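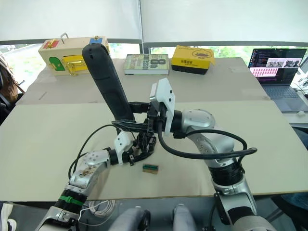
One of our reviewers on the Trundow workshop draft asked why we bother with remote control at all, when you could just grab the arms and push them through the motion. Fair question, and I asked it myself in April!

Figure 1. Two-arm work under remote control, with both grippers close together over the table.

So we tried both. We recorded 300 demonstrations by hand guiding and kept 231 of them — the rest had a person's sleeve or elbow blocking the head view. Hand guiding feels great with one arm (you get the hang of it in minutes), but with 2 arms passing a part between them I kept running out of hands. With the Hemum controllers I could sit back and move both grippers at once, and only 17 recordings had to be thrown out. I did miss feeling the contact, though, and my early handovers were slow. Section 4 trains the same policy on each set.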